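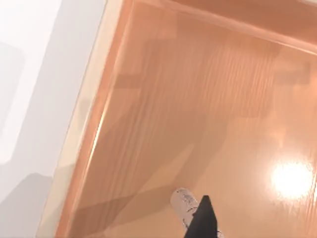
Peach-orange grain and a pale raised rim.

I had been meaning to get over to the Mestmont open day for years, and this January I finally caught the Thursday bus from Fetton (62 minutes, and every one of them bumpy) to see the Oyewole furniture works. So glad I did! They start you off in the timber shed, which smells wonderful, and then you wander through to the finishing room, where we were allowed to stay about 20 minutes and ask whatever we liked. I asked far too much, mostly how long a coat of lacquer needs before the next one goes on.

Lunch was soup and rye bread in the old Jandar building across the yard, and I had seconds. The shop afterward was crowded, so go early if you want the offcuts, which are sold by the bag and go fast. My bag had a lovely bit of cherry in it. The last bus home leaves at 9, and I nearly missed it talking to a couple at the gate about their kitchen.

We use cookies to improve your visit. Accept | Manage settings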